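Narkia Recurve Set by Dreltano
Target archery / Complete sets / Takedown recurves

In stock
Right hand and left hand
Riser colors: slate, cherry red, forest green

The Narkia is the bow we wish we'd had when we were learning! It's a full-size takedown recurve, the same basic style of bow you see at the big international shoots, and Dreltano has put it together as a set so you can open the box, string it up with the stringer provided and be on the line the same afternoon (with a coach or an experienced club member beside you the first few times, please).

We've had a Narkia in our shop rack since August and it gets passed around a lot. People come in to ask about arrows and end up shooting an end or two with it. The draw is smooth the whole way back, the grip is low and fairly flat, and it sits quietly in the hand after the shot. Newer archers like that it doesn't jump around. Those of us who have shot for years like that the limb pockets line up straight out of the box, so there's very little fiddling before you can start tuning.

What's in the set

Riser with screw-in limb bolts
One pair of limbs
String, 14 strands, already served
Bow stringer
Stick-on arrow rest and a spare
Basic pin sight
Finger tab (small, medium or large)
Soft carry case with a tube for arrows

Arrows aren't part of the set. The right arrow depends on your draw length and the limbs you choose, and we'd much rather cut a set for you than send out ones that don't fit. Send us your draw length with the order and we'll suggest a match from the Khaemba carbon range, which flies beautifully from this bow.

Picking your limbs

Go lighter than you think! A full practice can mean 75 arrows or more, and a bow that feels easy in the shop can feel very different near the end of that. Limbs can be swapped later and the riser stays the same, so you can start light, get your form settled and then move up a step. Our limb exchange covers Narkia sets bought here: bring the first pair back in good shape and we'll take $50 off the next one.

Travel and storage

The whole thing breaks down into the riser and two limbs, and the case is slim enough to stand in a closet or go in the back of a small car. Lots of our customers take theirs to away shoots and stay over. Keep it unstrung overnight, keep it out of a hot car, and wipe the limbs down before you zip up the case.

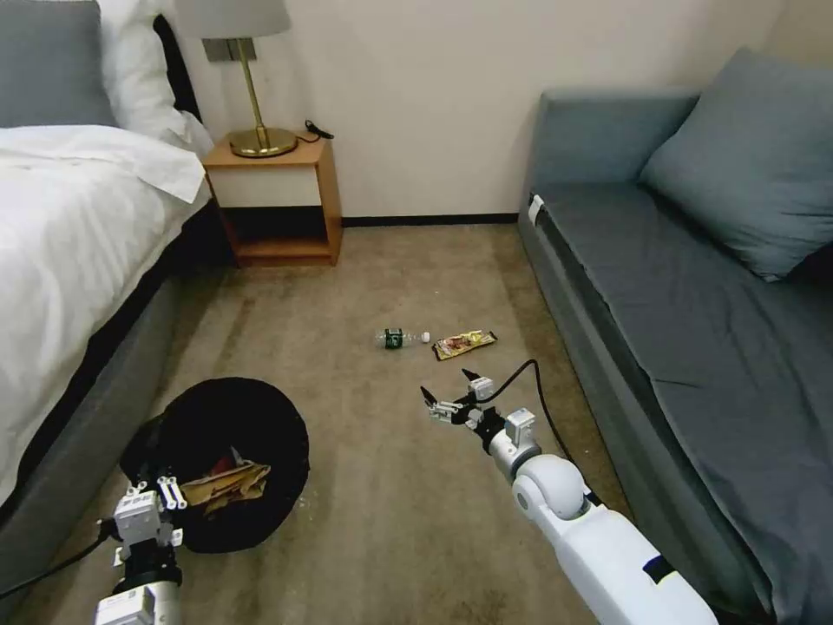
Bedroom with nightstand and table lamp.

The case has backpack straps as well as a handle, and the front pocket takes a tab, an arm guard, a scorebook and a snack (important on long days). The zippers are chunky and easy to work with cold fingers. Our only small gripe is that the arrow tube is a snug fit if you use big feathers, so with those you may want a separate tube.

Specifications

Bow length: 68 inches
Draw weights: 18, 20, 22, 24, 26 and 28 pounds
Limb core: maple with fiberglass facing
Riser: cast aluminum
Sight and stabilizer bushings: standard thread
Warranty: two years on the riser, one year on the limbs

Goes well with

Lolteck front stabilizer, which screws right in
Lolteck folding bow stand
Khaemba carbon arrows, cut to length, set of 7
Khaemba side quiver

Club orders

Buying for a beginner course? Clubs ordering $400 or more in one go get free shipping and can mix hands, limb weights and riser colors any way they like. Drop us a line with your list and we'll check that everything is on the shelf before you pay.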